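The woman who bakes for Hadmont

The bakery is called Bite, and it stands between the post office and a closed bank on the main street of Hadmont. I came at the end of the morning, when the bread was nearly finished. The owner asked me not to write her name. "Everybody here knows it already," she said, "and the others don't need it."

She began to bake for money in October, three years before she had a shop. At first it was only rye loaves from her home kitchen, sold to neighbours. "I had one oven and it was lying to me. I set 220 and it gave me what it wanted. So I learned to look at the colour of the crust and forget the number."

Now she has a deck oven, bought second-hand from a hotel in Silter, and she makes 48 loaves in one load. Her day starts at 3 in the morning. I asked if this is hard for the family. "My husband sleeps like a stone. It is harder for me in the evening — my friends are ordering dessert and I am already looking for my coat."

The sourdough culture is older than the shop. She feeds it with rye flour and water, and in winter she keeps it on the shelf above the proofer. When I asked for the secret, she looked a little tired of the question. "Flour, water, salt, time. People want that I say something about my grandmother. My grandmother bought her bread."

What sells best is not what she likes best. The customers' favourite is a soft white roll with cheese. Her own is a dark loaf with caraway, which she calls Jutia, and of which she bakes only five a day.

Small things in their places

In the back room she also decorates cakes, mostly for weddings and birthdays. Sugar pearls, candles and piping tips each have their own place, and she is strict about it. "If I look for a tip with icing on my hands, I have already lost the cake." 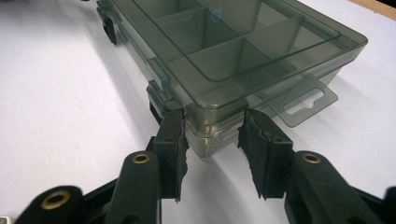

What comes next

She doesn't plan a second shop. She would like to close for two weeks in summer, and to teach one evening class in the cold months, for people who are afraid of yeast. "They think it will die if they look at it wrong. It is much stronger than they are."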